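Flunari Community Workshop
Project Gallery: The Hutard Shelf-Stocking Build

Introduction

The Hutard build is a member project of the Flunari Community Workshop, led by Alfredo Tagle and open to all members who have completed the bench safety course. Its purpose is to assemble a two-armed robot that can receive packaged goods from a small conveyor and place them on a retail-style display rack. Work began in March in the east bay of the workshop and continues during evening hours, from 6:30 p.m. until closing.

The project is supported by the workshop's general equipment fund. Members contribute labor, and parts bought for the build remain the property of the workshop. The working name of the control software is Yap, and the conveyor controller is referred to in the build notes as Kullodon. Both are maintained by the project team and may be consulted at the east bay terminal.

This page presents the work at the bench. Captions have been prepared by the project team. Members who wish to use the gallery in talks or printed material are asked to credit the Flunari Community Workshop.

At the Bench

Loading the conveyor by hand. A green soda bottle with a yellow cap is held tilted over the belt, while the right gripper stands open toward the front of the wire mesh rack. Juice cartons are grouped by flavor on the upper tier — apple to the left, strawberry to the right — with potato chips on the tier beneath them and bottled drinks at table level.
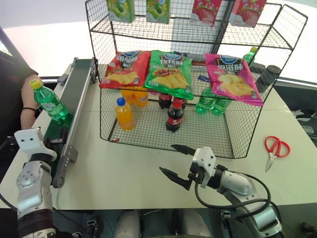
Notes on the Build

Rack and goods. The team selected ordinary groceries as test items. Cartons keep their shape under the grippers, bags do not, and bottles tend to roll when set down at an angle. Each type of item has its own grip setting in Yap. The settings are reviewed whenever the gripper fingers are replaced, and the previous values are kept in the project log.

Conveyor. Kullodon accepts a belt speed setting between 100 and 200, in units defined by the team. Trials are normally run at the lower value. The higher value is reserved for testing the emergency stop and may be used only when a second trained member is present.

Arms and cabling. Cable routing was revised after the first month of work, when a connector at the right wrist was found to be loose. Members adjusting either arm are asked to leave enough slack for full wrist rotation and to record the change in the log before power is restored.

Trial procedure. A standard trial consists of four items, presented one at a time. The operator records the item, the tier assigned to it and the result. A dropped item is counted as a failed placement even when it comes to rest upright.

Work in Progress

The team is at present revising the release motion used for bags, which are more likely than cartons to slide forward after placement. A change to the angle of approach is under review. Alfredo Tagle will present the revised motion at the next members' evening — the time will be posted at the front desk.

Participation

Members interested in joining the build should leave their name at the front desk or speak with the project lead in the east bay. Prior experience with robotics is not required. Guests are welcome to observe from outside the marked floor area and must be accompanied by a member.

Return to Project Galleries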